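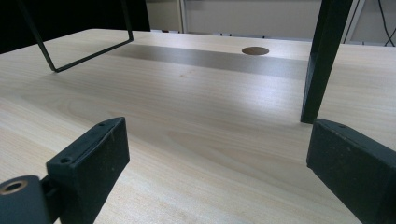

*Photo: Duyên Châu*

**Talk notes: moisture control in small dry-goods stores** (Hendley session, 20 min)

- Open with the question from Worby: why does sugar cake in one storeroom and pour freely in the next?
- Define relative humidity. Keep it short; Muchen Lei covers sensors after the break.
- Salt takes up water from air above 75% RH. Sugar holds out longer. Say "threshold," skip the word "deliquescence" unless asked.
- Hoàng trial: 14 containers, 17 days, one storeroom. Clip-top tubs gained the most weight. Screw lids gained the least.
- Pause. Ask who weighs stock on arrival.
- Storage: off the floor, away from outside walls, lids closed between uses.
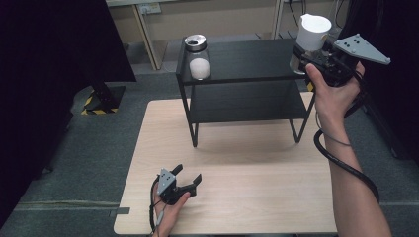

## Slide 6: Costs

- Dehumidifier quote from Triditeck: $650, filter not included.
- Compare with replacing lids only. Ngân Võ has the worksheet.
- Don't read the table aloud. Point to the last column.
- If short on time, go to slide 9 and take questions.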